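4.2 Service history of the Kisix freighter conversions

The Kisix twin is a delight to anyone who enjoys old transports, and its second life as a freighter is the richest part of the story. Wevanico took on three passenger airframes, stripped the cabins and fitted a wide cargo door behind the port wing. Stelmakh's workshop notes, which we were thrilled to be allowed to read, show that the floor beams gave far more trouble than the door. Two of the aircraft went to the Grorkden mail contract. The third stayed behind for trials with a longer nose and never carried a paying load.

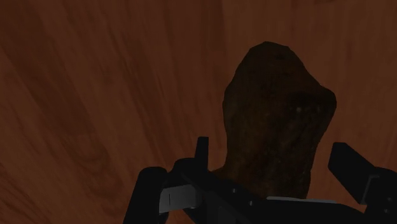
Figure 3. Rendered view of a wooden surface with a brown object and a black gripper.

Why did the freighters cruise more slowly than the airliners they came from? The new door let the rear fuselage flex at high speed, so crews were held to 300 km/h until stiffening plates were fitted.

Once the plates were in, the limit rose to 331 km/h, and the pilots plainly loved it. Ichikawa's interviews are wonderful on this point: one captain remembered leaving Grorkden before dawn in March, fully loaded, and climbing "like an empty one". The logbooks bear him out, at least for the lighter mail runs. Engine changes became more frequent in the same period, and we take those up in section 4.3.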